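Notes from the slow end of the kitchen

November is when my neighbors start asking me about beans again, so I may as well write it all down in one place. I cook a pot nearly every week once the clocks change, and after a long run of mushy ones and crunchy ones (sometimes in the same bowl!) I've settled into a way of doing it that suits me. I got most of it from Wekesa Athumani, who ran the lunch club on Hallow Street when I first moved here and who never once measured the water.

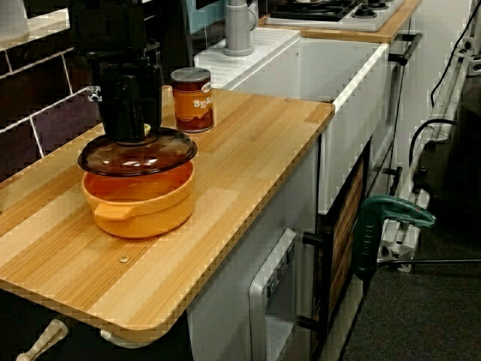
Soaking, or not

I soak. Keith Mellor doesn't, and he'll tell you so at length if you sit next to him at the Pristalton supper. His come out fine, I admit, but he's home all day and I'm not. I put mine in a big bowl of cold water before bed with a spoonful of salt, and by the next evening they're ready to go. If I forget, I boil them hard for 2 minutes, turn off the heat and leave them alone for an hour. Red kidney beans are the exception - those always get a proper soak, then fresh water and a good hard boil before I turn them down.
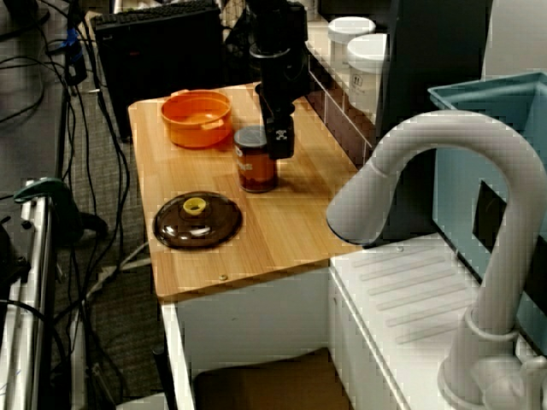

After that it's just onion, a bay leaf, whatever garlic is rolling around in the drawer, and the lowest heat the stove can manage. I start tasting at the one-hour mark and I taste five beans, never one, because there's always a show-off that softens before the rest. Tomatoes and vinegar wait until the end. I put them in early last winter and we ate at 9:30 with the kids half asleep in their chairs.

I do keep a few cans in the cupboard too, for the nights when I can't face any of this. Rinse them, warm them up with olive oil and cumin, and pile them on toast.
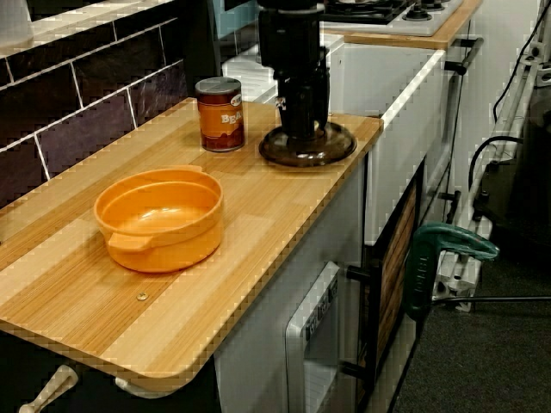
Can I freeze a cooked batch?

Freeze them in their own broth, in small tubs, with a bit of room at the top. I label mine with the month and try to use them up before spring. They thaw overnight in the fridge, or you can tip the whole frozen lump into a soup and let it sort itself out.

Next month I'm doing lentils, and Keith has already sent me his objections.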